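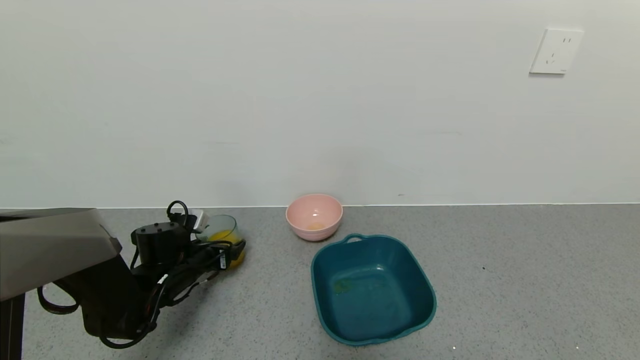 To: Wukora clinical methods list
Date: 28/01/2026
Subject: Re: PHQ-9 item overlap in thyroid patients

On the Wukora list, the Drakos site wrote:

> We are screening adults with newly treated hypothyroidism for depression
> and get far more positives than we budgeted for. Of 159 people screened
> so far, 55 score 10 or higher on the PHQ-9. Several of them deny low
> mood when the nurse asks directly. Most of their points come from
> sleep, fatigue, appetite and concentration. Is anyone dropping those
> items, or using a higher cutoff? We would like to settle this before
> the July data pull.
>
> Second question: does it matter that some were screened on the day of
> the first blood draw and others later?

We ran into the same problem at Widside. Some notes, in no particular order.

Don't drop the items. The cutoff of 10 was set on the full nine-item scale, and once you remove four of the nine you have a different instrument with no cutoff at all. Reviewers will ask for a validation you don't have. Keep collecting all nine and handle the overlap in the analysis.

What we do is report two scores. The first is the usual total. The second is a sum of the mood-side items (interest, low mood, worthlessness, thoughts of death), labeled as exploratory and used only as a continuous variable. Psychomotor change could go on either list. We left it off the mood side, and I would want that stated in the methods section whichever way you go. Fix the item lists in the analysis plan before anyone looks at the scores by thyroid status.

A higher cutoff is easier to defend than a shorter scale, but it solves a different problem. It will cut your false positives and it will also lose patients with real depression of moderate severity. If the screen decides who gets a clinical interview, I would stay at 10 and accept the extra interviews. If interview time is the limit, two steps work: PHQ-2 first, then the full form for those with a PHQ-2 score of 3 or higher. The PHQ-2 asks only about interest and mood, so it carries less of the overlap. It will miss some people whose depression shows mainly as loss of energy, and there is no way around that with this scale.

Item 9 stays outside all of this. Any non-zero answer gets same-day follow-up regardless of the total, and the two-step version needs a separate plan for it, as people who stop at the PHQ-2 never see that question. Check what your protocol says before you switch.

On timing: yes, it matters. TSH takes several weeks to settle after a dose change, so a form filled in at the first draw and one filled in 6 weeks later are not measuring people in the same state. We record the days between the last dose change and the screen and put that in the model. If you have only the visit label, go back to the pharmacy record for the dates. The Brevia export has a dose date field, but in our copy it holds the date the order was entered, which can precede the first tablet by some time.

Two things I would check in your 55 before changing anything:

- How many meet the threshold with zero on both items 1 and 2. These are the ones I would call suspect.
- How many have a sleep apnea or anemia entry in the chart. Both push up the same items and neither is corrected by levothyroxine.

If you can post the item-level distribution (no IDs), I can run it against ours. A plain CSV with one row per person is fine. Please keep missing answers blank and don't code them as zero.

Widside site, data analysis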